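Gripper comparison meeting, minutes
February, posted by the note taker

We use cookies to remember your settings. By staying on this page you accept them. OK / Manage

We got going at 2:15 with coffee and only one laptop charger between us, so if these notes get thin near the end, blame my battery! 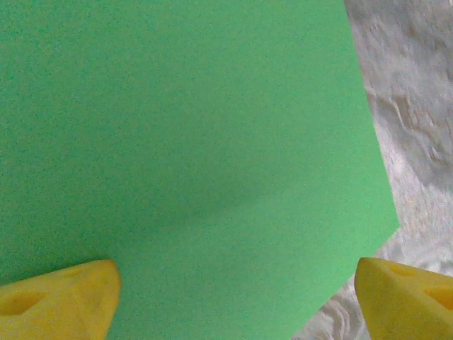

First up was the Fetbridge fingers against the Pleltden ones. I said I'd come in expecting to like the Pleltden set more (it feels great in the hand, very solid), but after a couple of weeks with both I keep reaching for the Fetbridge. It opens wider and I spend a lot less time lining things up. Not everybody agreed. The other side of the table pointed out that the Pleltden holds a thin edge better, and that flat sheets are most of what we want to pick up this year. Fair enough. We went back and forth on that for way too long and left it open.

Then the cycle test. The Fetbridge pair has done 900 open-and-close cycles and the plan was 2,000 before we judge wear. I asked if we could stop early and got a pretty firm no. So it keeps running, and I'm the one checking the screws every morning (I did sort of volunteer).

Wrist camera: the Dehghan controller is giving us a delay of 130 milliseconds between the camera and the arm, and that's too slow for anything where the sheet shifts while we're coming down on it. We talked about dropping the picture size first, then trying the Flirker controller if that doesn't help. I'd rather go straight to the Flirker, but it means redoing the wiring and I was outvoted.

Somebody brought up cloth again. Do we score a grab as good if the fingers get the sheet and a pinch of cloth with it? I've been marking those as good and it looks like the other half of us have been marking them as bad, so our two score sheets don't match at all. Agreed: it's a miss, starting now. I'll go back and fix mine. Ugh.

Budget took five minutes. We can afford 2 more sets of fingers and we're holding off on ordering until the cycle test is done.

To do:
Me: fix the old scores, check screws, send out the wear notes
Controller folks: smaller picture size on the Dehghan, then report the new delay
Everybody: please label your cables

Wrapped up at 3:40. Next meeting is in the same room, and I'm bringing a second charger.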